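Surjet et points séparés : tenir et passer l'aiguille courbe avec deux instruments

Fiche pratique, atelier de suture Gurkgate
Rédaction : Xuelian Yu. Relecture : Guilan Yuan.

Cette fiche suit celle sur les nœuds (fiche Parnow). Elle concerne le passage de l'aiguille en deux temps, instrument droit et instrument gauche, sur plan d'incision oblique. Comptez 90 minutes pour la séance complète, installation comprise.

Avant de commencer

Réglez la hauteur du siège, puis la console. Les avant-bras reposent, les épaules restent basses. Vérifiez que les deux instruments répondent sur toute leur course avant d'approcher du tissu.
Coupez le fil assez court pour un point séparé. Un fil trop long fait des boucles et vient se placer devant l'optique.

1. Charger l'aiguille

Saisissez l'aiguille aux deux tiers de sa longueur en partant de la pointe, perpendiculairement aux mors. Évitez de serrer sur le sertissage, l'aiguille s'y déforme. Si elle pivote, reposez-la sur le tissu et reprenez-la, sans essayer de la redresser en l'air.

2. Présenter la pointe

La pointe entre à angle droit dans la berge. Gardez la même distance à l'incision d'un côté et de l'autre. Sur un trajet en diagonale, c'est le poignet qu'on oriente et le coude reste en place.

3. Passer

Tournez en suivant la courbure. Pousser tout droit élargit le trou et tord l'aiguille. Quand la pointe ressort de l'autre berge, arrêtez la rotation et laissez assez de longueur pour la reprise.

4. Reprendre avec le second instrument

Approchez la pince par le bas, mors dirigés vers l'aiguille. Ne lâchez le porte-aiguille qu'une fois la seconde prise assurée. Ne pincez jamais l'extrême pointe.
L'erreur la plus courante chez les débutants est de croiser les deux tiges. Reculez alors l'instrument le plus proche de l'optique, il masque vite une bonne partie du champ.

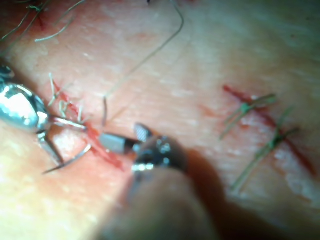 Porte-aiguille et pince au-dessus de l'incision, aiguille courbe dans les mors. Plus haut, les brins coupés.

5. Tirer le fil et couper

Tirez dans l'axe du point, doucement, en surveillant le brin libre. Nouez comme indiqué dans la fiche Parnow, puis coupez en laissant des brins courts mais visibles : ils servent de repère pour espacer le point suivant.

Remarque de Min-kyu Ra : pour le surjet, on ne coupe qu'au dernier passage. Demander à l'assistant de tenir le fil tendu entre deux passages.

Fiche suivante : retrait des points et contrôle des berges (Haiyan Su)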